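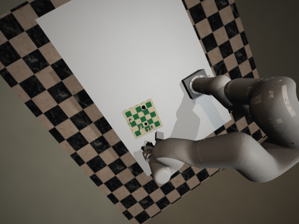 A white sheet laid across a chequered tabletop.

The draught horse sale at Dollham has never drawn the attention given to the thoroughbred auctions, and its organisers have rarely sought it. The catalogue for December nevertheless lists 219 animals, the largest entry since the sale moved to its present ground, and buyers are expected from well beyond the county.

Much of the demand is for working animals. Forestry contractors who need to bring timber off steep or soft land have returned to horses in modest numbers, and a sound gelding, broken to harness and quiet in traffic, will usually find a buyer before an unbroken youngster of better breeding. 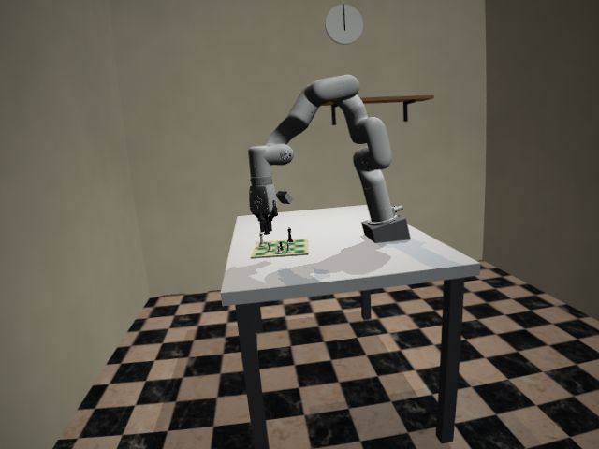
Last year 164 horses changed hands at the two-day sale. Those that failed to reach their reserve were for the most part older mares, for which the trade remains thin. The Pakia Stud, which has consigned to Dollham for 27 years, has reduced its draft accordingly and will offer only fillies and young geldings.

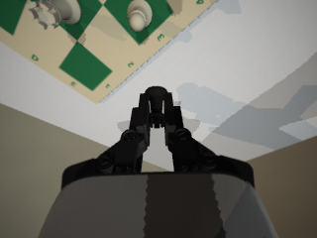
Reading time: 2 minutes

Veterinary inspection will be stricter than before. Every animal over two years old must be trotted up on hard ground on the morning of its sale, and the findings will be posted at the ringside. Vendors may withdraw a lot until one hour before the start of bidding.

Haulage remains the principal cost for buyers from overseas. Rätsep, the carrier appointed for the sale, has space for 30 horses on its first crossing, and places must be reserved before the catalogue closes.

Related articles
Tarkutis yard to stand two new stallions
Harness fitting for the young horse
Winter feeding on heavy land
Dollham sale: conditions of entry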